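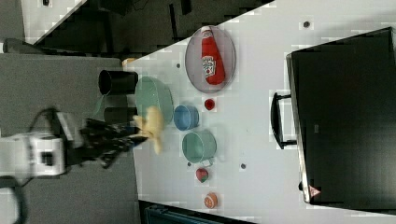
The Riis Portable and Its Missing Key

I bought my second Riis portable last week from a man in Flukstead who was clearing out his uncle's garage. It cost me $5 more than the first one did, and it came with the case. The serial number puts it in the first run of 1000 machines, before the company moved across the river to Bamotham.

Anyone who has used an early Riis knows there is no key for the number one. You type a lowercase L and get on with it. Plenty of typewriters did this. What is odd about the Riis is that the slot for the key is there. If you take off the front plate you can see where the type bar should go, and the space has been filled with a small brass blank.

I had always read that this was done to save money. The man usually given credit for it is Troels Vestergaard, who ran the shop floor at the time.

The parts list

The case had an old parts list folded up in the lid pocket. It runs to 315 items, and number 11 is "bar, figure 1, not fitted, Nanavholm order only." So the bar was made, at least for somebody. Nanavholm was a shipping office that bought typewriters in bulk and did a lot of invoices, so I can see why they would want a proper figure one.
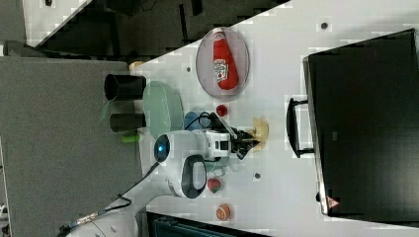 What Sólveig found

I wrote to Sólveig Kirkegaard, who has been collecting these longer than I have. She owns one of the Nanavholm machines and sent me a typing sample. The one is a real one, with a flag at the top and a flat foot. It sits a little high on the line compared with the other figures.

She thinks the bars jammed. The blank sits right next to the bar for the two, and on her machine those catch on each other if you type them quickly.
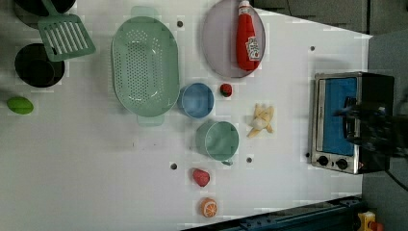

She has filed hers down a little and it still catches. If that was a common complaint, leaving the bar out of the regular model would make sense whatever it cost.

I don't have a way to prove it. Vestergaard's name is on the parts list but there is no note from him about why. I plan to clean the new machine in April and replace the feed rollers, which have gone flat on one side. The ribbon is dry too, so I'll wind new ribbon onto the old spools.
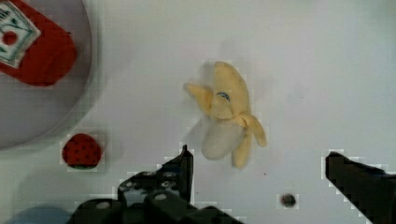

Toy banana, partly peeled, on a white tabletop.

If you have a Riis with the figure one fitted, I would like to see a typing sample. Please include the serial number, which is stamped under the carriage on the left side.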